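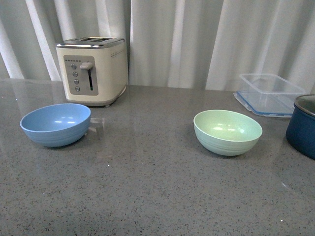
## Hemming a lined curtain to worktop height

This method suits a pleated curtain in a heavy fabric that has to stop just at a kitchen worktop. Hang the curtain on its own hooks for a week before cutting. Heavy cloth drops, and a hem marked on the first day will end up too long.

### Measuring

1. Measure from the eye of the glider to the worktop at both ends and in the middle. Use the shortest figure.
2. Subtract 1 cm for clearance.
3. Add 16 cm for a double 8 cm hem.

For the window used on this page the finished drop was 163 cm, so the cut length was 179 cm.

### Marking and pressing

Take the curtain down, remove the hooks and let out the heading tape. Lay the cloth face down and mark the cut line with chalk, measuring from the top edge. Do not follow the old hem, as it is rarely square.

Fold up 8 cm and press. Fold up a further 8 cm, press again and pin at right angles to the fold. Use a pressing cloth on matt fabrics, which can take a shine from the iron.

### Stitching

Mitre the two lower corners and slip a weight into each before closing. Herringbone stitch by hand, or set the machine to blind hem with a stitch length of 4. Test on an offcut.

The lining is hemmed separately and should finish 3 cm above the curtain. Leave the two hems unjoined except for a thread chain at each seam.

Draw up the tape, refit the hooks and tie the pleats loosely overnight.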